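Running bond

Running bond is the plain old brick pattern, the one where every row is shifted over half a tile from the row below. I've been laying it for 10 years and I still like it best! Masons used it long before tilers did — staggered joints keep a wall from splitting along one line. My notes here mostly follow Pylyp Demchenko, who prefers a one-third shift for long tiles.

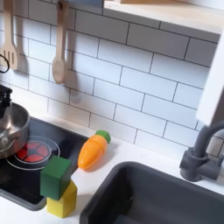

Running bond in white tile with gray grout, toy kitchen.

See also: stack bond, herringbone.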